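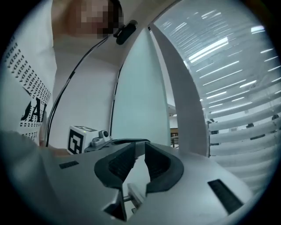
Keeping Yeast Alive, and Other Notes for People Who Bake Once a Week

Most of the bread that fails in my kitchen fails before the flour comes out of the cabinet. The yeast was old, or the water was too hot. Both are easy to check.

Storing yeast
Keep an opened jar of dry yeast in the refrigerator with the lid on tight, toward the back. The door shelf warms up every time somebody wants milk. Write the opening date on the lid with a marker. I use mine up within 4 months. Unopened packets are fine in a cool cupboard until the date printed on them. If you buy the big one-pound bag, split it between two jars and freeze one.

Testing it
Stir a teaspoon of sugar into half a cup of warm water, add a packet's worth of yeast and leave it for ten minutes. You want a thick foam on top. A few lazy bubbles mean it is on its way out, and you can use it for pancakes or throw it away. Water that feels just warm on the inside of your wrist is right.

Slow dough
In February my kitchen sits at 56 degrees overnight and dough hardly moves. Put the bowl in the oven with the oven off and the light on. Check it after an hour the first time, as some oven lights give off more heat than others. Take the bowl out before you preheat. I have forgotten this twice and melted a good plastic lid. 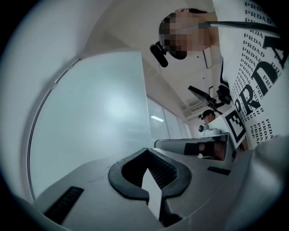 Covering the bowl
A damp towel dries out and sticks on a long rise. A dinner plate works, and so does a shower cap kept for the purpose. Oil the top of the dough lightly if it's going in the refrigerator overnight.

Flour
Graça Serrano wrote in to ask why her rolls came out heavy with the same recipe her sister uses. They were scooping differently. Spoon the flour into the cup and level it with a knife, or buy a scale and stop thinking about it. For a dozen plain rolls I weigh out 400 grams of bread flour and hold back a spoonful or two until I see how sticky the dough is.

Cleaning up
Cold water first. Hot water sets the dough into a paste that clogs the sponge. Scrape the board with a bench knife, let what's left dry, and scrape again. Keep scraps out of the sink drain.

Freezing rolls
Cool them completely, wrap them singly and freeze in a bag with the air pressed out. Reheat from frozen at 325 for ten to twelve minutes, with a little foil over the top if they are browning.

Updated 29/06/2023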